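Diciembre, taller de esmaltes. Serie Kadia, segunda tanda de pruebas.

Retomo el cuaderno donde lo dejé, con el cubo de esmalte base a medio tamizar y las probetas de la primera tanda pegadas al tablón de corcho. La primera tanda queda como referencia y no se repite. El blanco Kadia salió demasiado brillante para lo que pide Boonyarit, que quiere una vajilla satinada, tirando a cáscara de huevo, y que no deje marca gris al pasar el cuchillo. En la primera tanda el cuchillo marcaba en todas las probetas. En unas se iba con limpiador y en otras no.

## Punto de partida

El saco nuevo de feldespato de Dultetti no es igual que el anterior. En seco el color es el mismo, pero la suspensión sedimenta antes y deja un fondo duro que cuesta levantar con la espátula. He apuntado el lote en la tapa del bidón. Hasta que no esté claro qué cambia, no mezclar el saco viejo con el nuevo en el mismo cubo. Queda poco del viejo y lo guardo para comparar.

La receta base sigue siendo la de la hoja plastificada que está encima de la balanza. Cambios respecto a esa hoja:

- baja la sílice y sube el caolín, mitad crudo y mitad calcinado
- el carbonato de calcio se queda como está
- se quita el óxido de zinc
- bentonita, una punta, añadida en seco con el resto

Lo de pasar medio caolín a calcinado es por las cuarteaduras en crudo. En la tanda anterior el esmalte se abría al secar en el interior de los cuencos, sobre todo en el fondo, donde la capa es más gruesa. Una vez cocido, algunas grietas se cerraban y otras dejaban una calva con el borde enrollado.

## Pesadas

Cada prueba, 50 gramos en seco. Con menos, la balanza grande ya no me da confianza en los colorantes, y la pequeña sigue con la pila floja y se apaga a mitad de pesada. Hay que comprar pila. Lo llevo escrito en tres páginas distintas de este cuaderno.

Son 13 probetas en total, en una línea que va de menos a más caolín, con la última repetida sobre la otra pasta. Numeración en la base con óxido de hierro y pincel fino, antes de esmaltar. Las que marqué con lápiz cerámico en la primera tanda se borraron a medias y hubo que deducir cuál era cuál por el orden en la placa. No volver a hacerlo.

He mezclado en botes de yogur con tapa. Agua de una vez, tapar, agitar, dejar reposar durante la comida y después dos pasadas por el tamiz fino. En el bote del extremo, el de más caolín, hubo que añadir más agua. Se ponía como natillas y no bajaba por la malla ni golpeando el aro. Anotado al lado de la pesada, con el volumen de agua de la jeringa.

El orden de tamizado ha sido de menos a más caolín. Entre bote y bote, aclarar malla y pincel en el mismo barreño. El agua del barreño se deja decantar y el lodo va al bidón de restos, como siempre. El bidón está casi lleno y habrá que hacer con él una baldosa de prueba antes de vaciarlo, a ver qué color da esta vez.

## Bizcocho

El bizcocho de estas probetas es de la hornada anterior, a 1000 grados en el Zornorach pequeño, con subida lenta hasta pasar el cuarzo. Absorben bien, quizá demasiado. Al tocar con la lengua se pega. Con una inmersión corta la capa ya queda gruesa, de modo que he contado en voz baja y he sacado antes que en la primera tanda.

Antes de esmaltar, esponja húmeda por toda la superficie y secado al aire en la rejilla. Aparecieron dos probetas con una esquina saltada. Se usan igual, lo que interesa es la cara plana.

Sobre el Zornorach: la puerta sigue cerrando mal por abajo. Se ve luz en la junta cuando está en lo alto de la curva. El testigo de la balda inferior estaba menos vencido que el de la balda del medio, y la diferencia es mayor que en otoño. Para esta serie, todas las probetas van en la balda del medio, en el centro, sin apurar las esquinas. Las piezas que no importan abajo.

El programa que hay guardado en la memoria del controlador lleva el nombre de otro trabajo, pero es el bueno. No lo he cambiado de nombre para no tocar nada más por error. El teclado falla en la flecha de bajar: hay que apretar con la uña, en el borde.

## Aplicación

Todo por inmersión, con pinza, salvo las dos últimas, que van a pincel en tres manos cruzadas para ver si el satinado aguanta una aplicación irregular. Boonyarit ha preguntado si se puede dejar la pincelada visible en el exterior de los platos. Si el esmalte corre poco, sí. Si se comporta como la base vieja, la pincelada desaparece y lo único que queda es una capa desigual.

Observaciones mientras aplicaba:

La mezcla con todo el caolín en crudo (la primera de la línea) seca con polvo en la superficie. Al pasar el dedo, se va. La mitad calcinada mejora mucho, la capa se deja manipular y aguanta que se limpie el pie con la esponja sin arrastrar el borde. En las últimas el esmalte tarda en perder el brillo de agua, señal de que la capa ha quedado gorda.

La marca de la pinza se nota más de lo habitual. Retocada con gota de pincel y, ya seca, rebajada con el dedo. En platos de verdad habrá que pensar en otra manera de coger la pieza, o verter y girar, que es más lento y gasta más cubo.

He rascado con aguja una ventana en cada probeta para ver el grosor de la capa cruda. Las del principio parejas. Las del final, casi el doble, y es lo que cabía esperar viendo los botes. Eso ensucia la comparación, y habría que repetir las del final con la densidad corregida antes de sacar conclusiones de color.

La densidad se mide llenando la jeringa y pesándola. El pesasales de vidrio se rompió y no se ha repuesto, y con botes tan pequeños tampoco cabe.
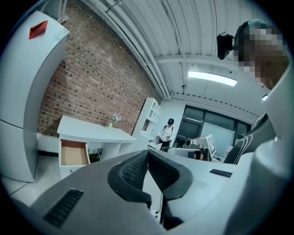

## Carga del horno

Placa nueva con alúmina recién dada en la cara de arriba. Entre probetas, un dedo de separación. Cada una sobre una galleta de pasta refractaria, por si corre. La de más carbonato de la tanda pasada se pegó y hubo que sacarla con cincel, con mordisco en la placa incluido.

Orden en la placa, mirando desde la puerta: fila del fondo, las de menos caolín, de izquierda a derecha. Fila de delante, el resto. Las de pincel, a la derecha del todo. Las repetidas sobre la pasta gris van aparte, en una galleta más ancha.

Testigos: uno junto a la mirilla y otro detrás de la fila del fondo, inclinado hacia la pared. Mirilla superior abierta hasta que deje de oler, luego tapón.

Arranca por la noche, con tarifa baja. No abrir hasta que se pueda tocar la puerta con la mano, aunque haya prisa por ver el resultado. En la primera tanda se abrió antes de tiempo y no hay manera de saber si el cuarteo fino de los cuencos venía del esmalte o del susto.

## Qué mirar al sacar

1. Cuchillo. Siempre el mismo, el de mesa con mango negro que está en el cajón de los calibres. Diez rayas cruzadas, trapo, mirar a contraluz. Después limpiador en crema y mirar otra vez.
2. Limón. Media rodaja boca abajo toda la noche sobre la cara plana. Si al día siguiente hay cerco mate, fuera.
3. Tinta. Rotulador negro sobre la superficie, esperar y aclarar. Si quedan líneas finas, hay cuarteo.
4. Canto. Mirar si el esmalte adelgaza en la arista y deja ver la pasta. A Boonyarit le gusta que se vea en el borde del plato, pero pareja.
5. Tacto. Con la yema y con la uña. Esto no se mide, se apunta con una palabra y ya está. En la hoja de la primera tanda puse «tiza» en varias y todavía sé lo que quería decir.

El lavavajillas queda para cuando haya una candidata clara. Meter todas es perder el tiempo.

## Pendiente

- Pila de la balanza pequeña.
- Pedir a Dultetti la ficha del lote nuevo de feldespato. La que viene en la web es la del anterior.
- Junta de la puerta del Zornorach. Medir la holgura en frío y comparar con lo que pone en el manual.
- Repetir las de más caolín con la densidad igualada, misma jeringa.
- Preparar galletas refractarias, quedan pocas y están torcidas.
- Preguntar a Boonyarit qué diámetro tiene el plato hondo. En el primer correo venía una medida y en el dibujo otra.
- Probar el blanco Kadia con una pizca de rutilo, fuera de serie, en una probeta suelta. Si sale crema, guardarla aunque no la haya pedido el cliente.
- Cambiar el agua del barreño.

Los botes con lo sobrante quedan tapados en el estante bajo, con el mismo número que la probeta. No tirar hasta abrir el horno. El bote de la sexta tiene la tapa rajada y lleva film debajo.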